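**Simulation and control: wrist camera rendering and the grasp planner**

18 Feb 2023

The Zarkard simulator now renders the wrist view through the same code path the planner uses on hardware. Until the last release the two were separate, and the simulated view was drawn with a fixed lens model that had drifted from the calibration files. Anyone running grasp tests against the old renderer should rebuild before comparing results.

The change came out of work by Azucena Huerta on false contacts. In a batch of 1670 simulated approaches, 157 were stopped early by the perception node, which reported an obstacle inside the closing volume when there was none. Most of the stops came from the self-filter. It masks the gripper out of the depth image using the finger positions, but it was reading those positions one control cycle late. With the fingers still, the error is zero. During opening, a thin strip of finger surface falls outside the mask and is passed on as scene geometry.

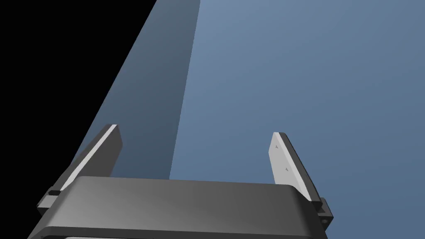

The fix has two parts. Joint states are now stamped at the time of measurement and interpolated to the time of the depth image. The mask is also grown by 3 pixels, set by `self_filter.margin_px`. Larger margins were tried and dropped, as they removed real points close to the fingertips and made the planner too confident about narrow gaps.

Plain surfaces are still a weak spot. The normal estimator in Policarpio returns stable values on flat, untextured planes, but the tracker has nothing to hold on to and falls back to forward kinematics. This is correct behaviour. The log message at that point has been changed from an error to a warning, so scripts that search for the old string will need editing.

Pixels with no return are now written as NaN in both simulation and on hardware. The simulator used to write zero, and the planner read that as a surface touching the lens. Old recordings can be converted with `tools/depth_fix`, which leaves the original file in place.

Tonantzin Quintero has re-run the regression set at Drornville on the new build. All 767 cases load and almost all finish within the planning time limit. The slow ones share a start pose near the elbow limit and are being looked at separately - they were slow before the change too.

Support for the Birau controller is not in this release. Its driver does not yet expose measurement times for the finger joints, and without them the interpolation step has no input. The branch is open for review and is expected to merge by September.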